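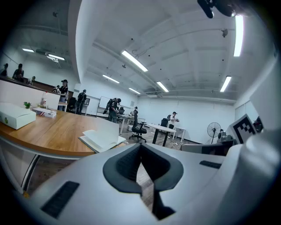

1. Background

Our project looked at how a shared table gets used and cleared in a student work room. The room has long desks, office chairs, a counter and one large wooden table that everyone ends up at. The table came from Skerance with a budget of 500 dollars for the whole corner, and most of that went on the table itself. The plant was bought later.

We started in December and wrote up our notes on 2nd January. The question was simple: which things belong on the table, and which should have a place of their own?

2. What stays on the table

We kept a small potted plant, a bunch of pale flowers, a book and a notebook. The flowers go at the far end, where a sleeve is less likely to catch them. The book sits near them. The notebook moves around more than anything else, so we gave it no fixed spot.

Flat things were the hardest to place. A thin board or an open notebook takes up a lot of surface and is awkward to pick up, especially when it lies flush with the wood. Bringing it to the near edge first made it easier to get hold of.

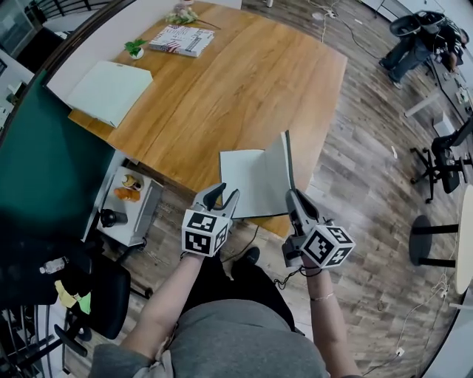
The near edge of the table, with the plant, book and flowers on the far side.

3. What goes elsewhere

Snacks and cups went to the small white cabinet next to the partition. We had planned to order a tray from Pullow for this, but the cabinet top did the job. Bottles were left off the big table too — we lost nearly 2 pages of notes to a spill in the first week.

Bags were a problem we did not solve. The Zabala hooks we asked for never came, and people kept hanging things on chairs.

The notebook was used as our log. Entries were made at the table and the notebook was left open at the current page during a session. Closing it meant hunting for the page again, and two entries ended up out of order that way. A ribbon or clip would fix this. 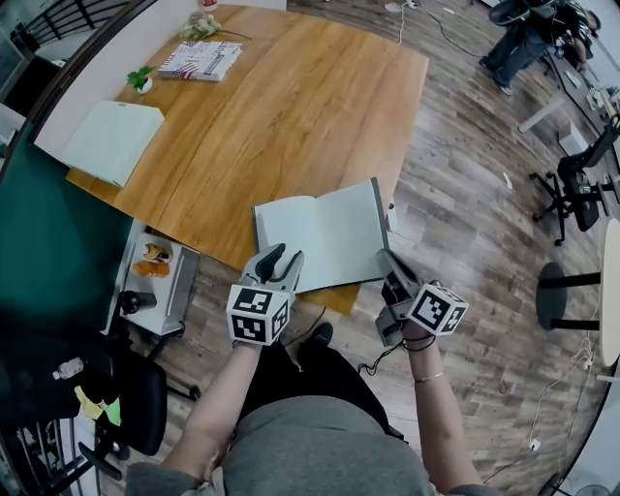
4. Changes for next term

Keep the near edge of the table free for whatever is being worked on. Move the plant farther back. Put a clip on the notebook. Ask Trovinico about a narrow shelf for the flat boards, which still have no home.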